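The Packing Counter, Before and During
Photos and grumbling by Ilse Harms 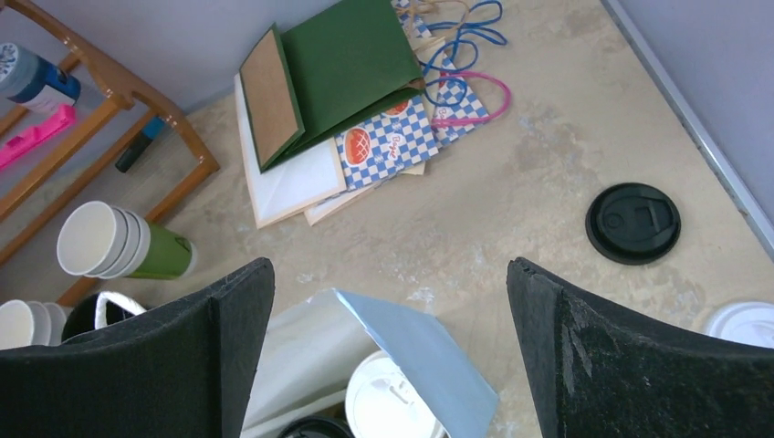 Cups lying down, bags in a pile. The green bag got the top spot.

Every December the Clastcombe winter market gives Birkett Tea Room a stall, and every December we remember that a stall needs cups, bags, lids, labels and somebody to carry them. The back counter is where all of it lands. It is a perfectly good counter, beige and cloudy, the color of tea with too much milk in it, and it disappears under stationery for most of the month.

Last year we handed out 1,173 drinks. I know this because Yolotzin Quezada kept a tally on the back of a delivery note and has brought it up at every meeting since. The year before was 1,053, a figure she also has ready.

A few notes on the rest of the counter, for anyone joining us this season.

The cups
White ones, nested, on their sides. Standing them up is tidier until someone opens the back door, and then you are picking cups out from under the fridge. One stack wears a green cup over its closed end like a hat. Ketsara Sitthichai would like the hats to become standard. I have no strong feelings, but I notice I have started doing it at home.

The bags
Paper, in green and white, with a bit of brown kraft showing. We ordered 500 from Trillden and they arrived in a box built for something much larger, possibly a chair. The green ones are for gift tins and the white ones are for cookies. Customers ask for a green one for their cookies. Give them a green one. Life is short and the line goes all the way to the candle stall.

The rack
Shiny, honey-colored wood, and older than the tea room. Small things go to live there: bottles, bits and pieces, whatever was in your hand when the phone rang. Fongchan Kaewkla clears it out each fall and puts back exactly what she took off, but straighter. If you are looking for a pen, start at the rack – then check your own apron, where it has been all morning.

The black thing with the white handle
Leave it where you find it, next to the cups. Tonantzin Ocampo moved it once and we lost most of an afternoon.

The folding
Bags are stored flat and opened at the stall, one at a time, with cold fingers. We tried opening them in advance one year. They filled the whole van and had to be squashed flat again to get the tea in. Gloves with the fingertips missing are in the drawer under the register, all of them left-handed.

The labels
Still at Skanisow, the printers, who say they are nearly done. They have been nearly done since the first proof came back reading "Brikett," with a very nice border. I am told the next batch will spell us correctly and lose the border.

Packing starts at 4 p.m. and goes on until the counter is visible or the soup runs out. Bring a mug, please. The paper cups are for customers.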